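Ticket 3823 - Irrigation controller skips zone 4 after update
Product: Flaveo garden controller, 6 zones
Site: Dridgate, front lawn and two planting beds
Status: waiting for customer

Customer wrote at 7:40 am:
Hello, we are a small landscaping company and we installed this controller in August for a client at Dridgate. Since the last update, zone 4 does not open when the program runs. Zones 1, 2, 3, 5 and 6 are fine. If I start zone 4 by hand from the app, it opens normally. The client has new sod on this zone, so please help fast.

Support reply:
Thank you for the report. Please check if the seasonal adjustment for zone 4 is at 100 percent. Also please send the error number from the log page.
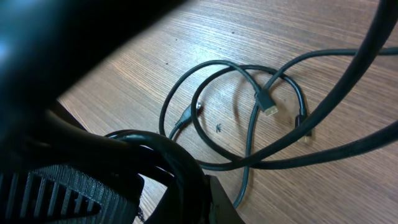

Customer wrote:
The adjustment was at 0, I do not know why. I put it back to 100. The error number is 1316. I also measured the valve wire with my meter and found no break. The valve is from Marquez, same model on all zones.

Support reply:
Error 1316 means that the program has a run time of zero minutes, so the controller passes to the next zone. Please save the program again after you change the adjustment - it is not saved by itself. Then let one full cycle run.

Customer wrote at 6:15 pm:
I saved it and zone 4 did run, 12 minutes. But the rain sensor from Skideo now shows as "not paired". Is it the same problem, or must I open a new ticket?

Support reply:
Please stay in this ticket. Remove the sensor in the app, hold its button until the light blinks, and add it again.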